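Bowls, continued

I own more bowls than I have shelf for, and my drying rack knows it. Benedicta Amoah once told me a bowl is just a plate with ambition. She has a dishwasher. 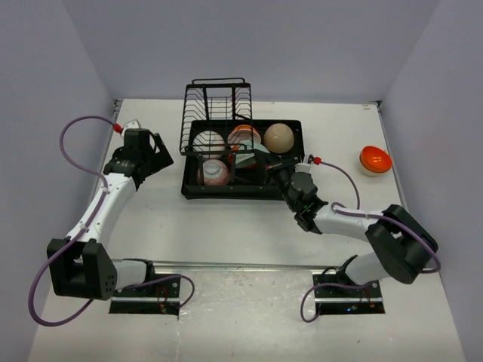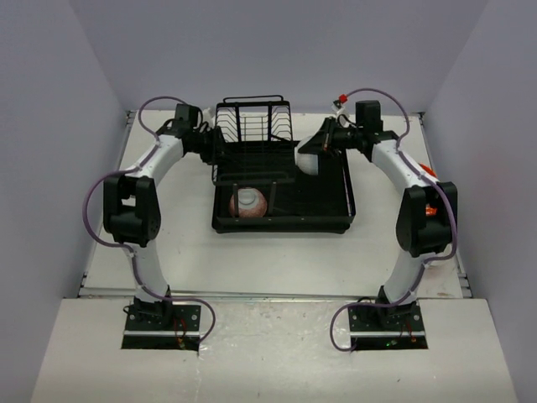 The black rack, on bowl duty in both.

My system, if we're calling it that: bowls go in the tray, upside down if I'm feeling responsible, leaning on each other if I'm not. The wire shelf on top was meant for cups. It mostly makes it harder to reach the bowls at the back.

Kekeli says to buy matching ones, so they'd stack. I priced a set in January. 80 dollars! For that money I can put up with pink speckles next to mint green for a good while longer.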